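# Site visit: Lundlow training house, Bumham

March 1, 2020

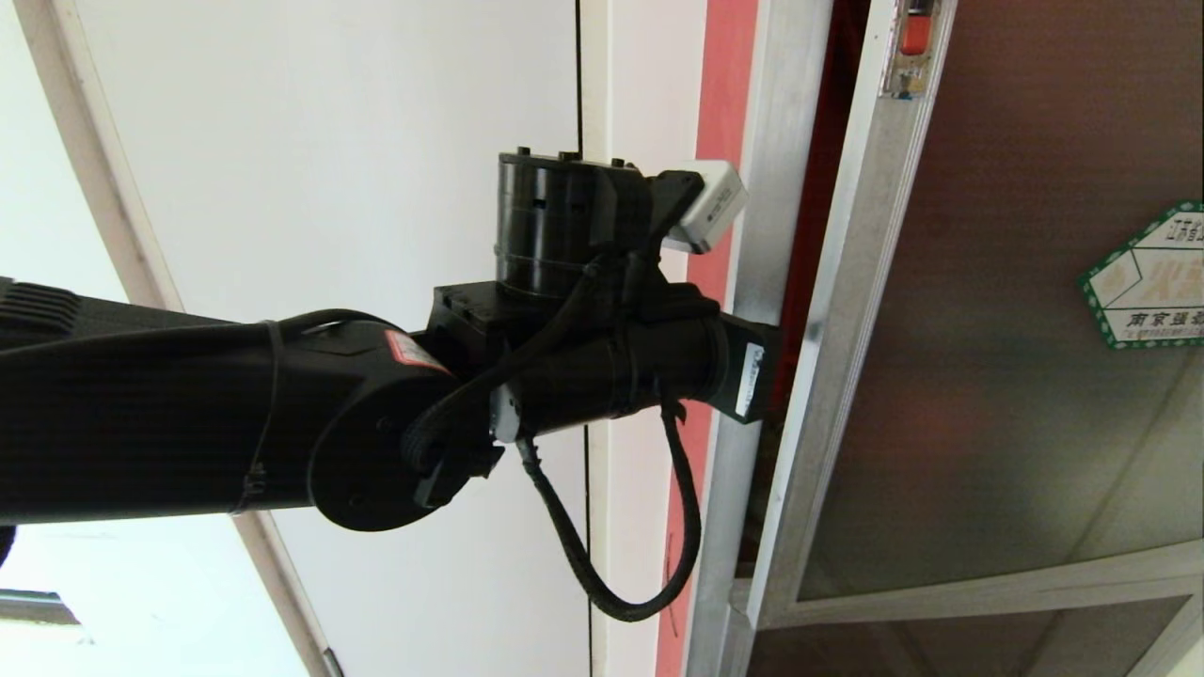

The training house is a single-story building on the east side of the Bumham works, used by Thakur for instruction in door hanging and interior finishing. Visitors are admitted in groups of up to 11. Prasanna Sivakumar led our tour, which took a little under two hours including the stop in the hardware store.

Floor area is 3,000 square feet, divided by stud partitions into rooms of ordinary domestic size. The partitions are rebuilt each April. Door openings are set out at three widths, the narrowest being 28 inches, and trainees work through them from wide to narrow. Sivakumar considers the narrow opening the harder job, mainly on account of hinge clearance where a return wall stands close to the jamb.

## Frames and casing

Frames arrive as kits from Prillov and are assembled on the floor before being offered up. Shims go in at hinge height first, then at the strike, then at the head. The level is checked on both faces of the jamb. Nailing is left until the reveal is even along the full height, and the casing goes on last — a sequence the instructors enforce strictly.

We were shown two methods of scribing casing to an uneven floor. The first uses a compass and a block plane. The second uses an oscillating saw laid flat on an offcut of flooring, and is quicker, though it leaves a rougher edge. Both are accepted for assessment.

## Hardware store

Hinges, latches and strike plates are kept in labeled drawers. The current stock covers 500 doors, ordered once a year. Loose screws are sorted by gauge before length, an arrangement that took our group some time to follow. Used hinges go back into circulation until the knuckle shows play, measured with a feeler gauge.

## Practical notes

- Closed-toe shoes are required beyond the entrance.
- Parking is on the north side; the south gate is for deliveries.
- The finishing room is ventilated but smells strongly of primer.
- Printed copies of the shimming sequence are available at the desk on request.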